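Review: the Pleltgate walking guide to the Stestum mill ruins
Posted 1/7/19

I have a soft spot for old mills, and I'll drive a silly distance to look at a millstone lying in the weeds. So when the Pleltgate guide to the ruins at Stestum came out (a spiral-bound book, a fold-out map and a set of audio tracks you download to your phone), I ordered it the same evening. I've now walked the whole route with it twice, once in May and once over the holidays, and I like it even more than I expected to.

The site first, for anyone who hasn't been. Stestum is a scatter of stone buildings along a creek, with two mills, a chapel, what was probably a granary, and a long stretch of channel that carried water to the wheels. There's a small sign at the parking lot and almost nothing after that. On my first visit years ago I walked right past the lower mill thinking it was a collapsed barn!

The book fixes that completely. There are 72 pages, and every stop gets a ground plan on the left and text on the right, so you never have to flip back and forth with cold fingers. The plans are the best part. They mark which walls are original and which were rebuilt later with salvaged stone, and once you've learned to spot the difference (the newer joints are much wider) you start seeing it everywhere. I spent most of one morning just on the chapel's north wall.

The map is printed on tear-resistant paper and folds down to pocket size. Mine has been rained on, sat on, and used as a sandwich plate, and the creases are still fine. The scale is big enough to show single fallen lintels. My one gripe is that the footbridge is drawn on the wrong side of the ford. You'll work it out in a minute or two, but it threw me the first time.

Now the audio. There are 4 tracks, one for each part of the site, and they're narrated by someone who clearly loves the place. The track on the upper mill explains how the grain came in at the top and the flour went out at the bottom, and it has you stand in the wheel pit while you listen. I got goosebumps. The one on the granary is weaker. It spends too long on who owned the land and you're left staring at a doorway. Download everything before you leave home, there's no signal past the parking lot.

I also want to say something about how the guide handles the damage. A few of the inscribed stones in the chapel were scratched up some years back, and part of the mill arch was pulled down. The book shows the arch as it was drawn in an earlier survey next to how it stands today, and it asks visitors politely to leave loose stones where they are. No lecturing. There's a short section on what to do if you see something freshly broken, including what to write down and why you shouldn't try to put it back yourself. I wish every site guide had a page like that.

How does it compare? I used to carry the old Grenthorpe booklet, which is lighter and cheaper but has only one plan for the entire valley, and a tiny one. The Nogueira field notes go much deeper into masonry and pottery, and I'd still take them along if you're the type who reads footnotes (I am). For a day out with people who just want to know what they're looking at, Pleltgate wins easily.

A few practical notes from my two walks:

Wear boots with a real tread. The stones along the channel are slick even in dry weather.

Start at the lower mill, whatever the book says. The light is better there early and you get the climb over with while you're fresh.

Bring a couple of old cloths for muddy hands and for kneeling on. Any color will do, and they can go straight in the wash afterward.

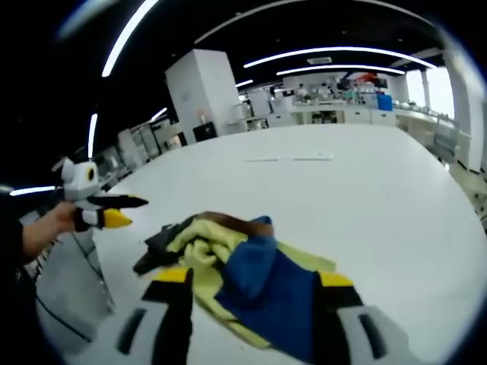
Keep the book in a plastic bag. The cover is tough but the inside pages soak up water.

Give yourself the full day. The guide suggests half of one, and I've never managed it.

Would I buy it again? Yes, and I've already ordered a second copy to give away. The bridge mistake is supposed to be corrected in the next printing. I hear the same team is working on a guide to the kilns farther up the valley, and I'll be first in line for that one.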